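Why Do Race Tires Get So Hot?

14 Aug 2020 | By the Evance Kids' Desk
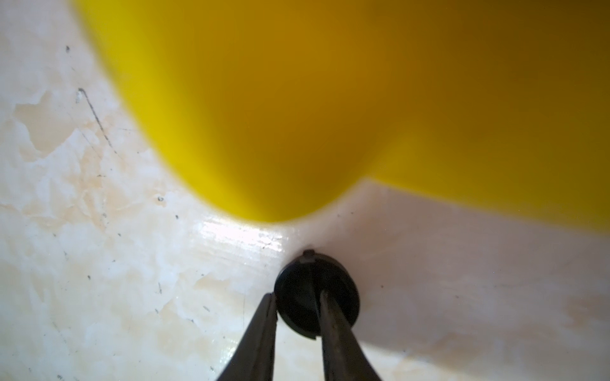

GILLHAM, 14 August — Before a motorcycle race, the tires on each bike are wrapped in thick covers that plug into the wall. The covers are called tire warmers. They work like an electric blanket, and they stay on until it is nearly time to ride.

Why would anyone heat a tire? The answer is grip.

Grip is what stops a tire from sliding. Rub your sneaker on a dry floor and you can feel it. A race tire is made of soft rubber, and soft rubber grips best when it is hot. Warm rubber can squash down into the tiny bumps and holes in the track. Cold rubber is stiffer, so it skates over the top of them.

How hot is hot? Race teams often set their warmers to a little under 200 degrees Fahrenheit. Water boils at 212 degrees, so you would not want to touch a tire that has just come out of its cover.

Once the bike is moving, the tires have to stay warm by themselves. Every time the rider brakes, turns or speeds up, the rubber bends and springs back. Bending makes heat. You can try this at home with a wide rubber band. Stretch it quickly and touch it to your upper lip. It will feel slightly warm.

Tires can also get too hot. Then the rubber turns greasy and wears away fast, and the bike starts to slide in the turns. A rider who goes flat out for the first 3 laps may have trouble at the end of the race. Many riders save their tires by opening the throttle gently.

Look at a race tire on a dry day and you will see it has no grooves. It is called a slick. With no grooves, more rubber touches the road. The part that touches is still small — close to the size of your hand — and it has to hold up the bike and the rider.

Slicks are no good in the rain. Water gets trapped under them and the tire floats. Rain tires have deep grooves that push the water out to the sides. They are made of even softer rubber, and on a dry track they overheat and wear out quickly.

The tires on your family's car are different again. They have to work in August and in February, on wet roads and dry ones, and last for thousands of miles. A race tire may be finished after 100 miles or less.

Words to know
Grip: how well a tire holds the road
Slick: a smooth tire for dry tracks
Throttle: the control that makes the engine speed up

Contact the Kids' Desk | © 2020 Evance | Back to top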